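Home / Facilities / Workplace Services – Gallery

Drinking Water and Refreshment Points: The Jonico Building

The Jonico Building houses the teaching, design and workshop departments of the Natov Institute. Over the past year the Office of Workplace Services has reviewed the supply of drinking water throughout the building, including the older floors, where there is no plumbing outside the restrooms and no practical way of adding it. The review was led by Li-hua Leung, Head of Workplace Services, with the assistance of Mimoza Hoxha, who oversees deliveries and stores.

The building has 216 regular occupants on a weekday. Attendance is lower on Saturday, when the evening certificate courses hold their longer sessions and the ground floor entrance remains open until the last class has ended. Both patterns of use were taken into account when the stations were placed. In the previous year the building received 2,513 bottles of water, most of them delivered to the ground floor and carried up by staff. Under the present arrangement, the supplier brings full bottles directly to each station and removes the empty ones on the same visit.

Six stations are now in service. Each one is placed against a permanent wall, close to an electrical outlet and clear of doors and marked walkways. Departments are asked not to relocate a dispenser, even for a short period, without first contacting the stores desk. A dispenser that has been moved must be leveled again before use, and the connection must be inspected by a member of the facilities team.

Spare bottles are kept beside the dispenser they serve. This was a point of some discussion during the review. The earlier practice was to hold all spares in the Alero Room on the ground floor, which kept the upper corridors clear but left several departments without water for part of the day when a bottle ran out. The current practice allows a small reserve at each station, provided that the bottles stand in a single row along the wall and do not extend into the walking area. Sealed caps are to remain in place until the bottle is fitted.

Changing a bottle is a task for trained staff. A full bottle is heavy, and lifting one to the top of a dispenser places a strain on the back and shoulders. Any occupant who finds a dispenser empty should call the stores desk, which will send someone within the hour during normal working times. On Saturday the duty officer at the entrance holds the key to the stores cupboard and will make the change on request.

Cups are not provided at the stations. Occupants are encouraged to bring a cup or bottle of their own, and a shelf of washed mugs is available in the Yeon Lounge – these should be returned there at the end of the day. Waste bins at the stations are emptied every evening. Food waste and coffee grounds should be taken to the larger bins in the lounge.
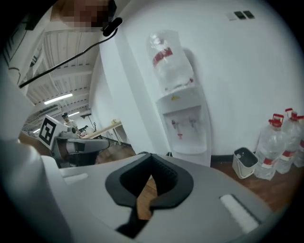

Water dispenser with a bottle fitted, and red-capped jugs standing along the wall beside it. A small white bin is placed between the dispenser and the jugs.

The dispensers are wiped down daily and receive a full cleaning at regular intervals. During a full cleaning the dispenser is disconnected and a notice is placed on the front. The nearest alternative station is given on the notice. Occupants are asked to leave the notice in place until it has been removed by facilities staff.

Spilled water should be wiped up at once, particularly on wooden floors, where standing water can cause lasting damage to the boards. Cloths are available from the stores desk.

Departments that expect a larger number of visitors, such as for an open day or a public lecture, may request additional bottles by writing to Ms. Hoxha at least 5 working days in advance. Requests should state the room, the hours of the event and the expected attendance. Comments on the placement of the stations may be addressed to Ms. Leung and will be considered at the next review in September.

Office of Workplace Services, Natov Institute | Contact the stores desk | Accessibility | All rights reserved | Back to top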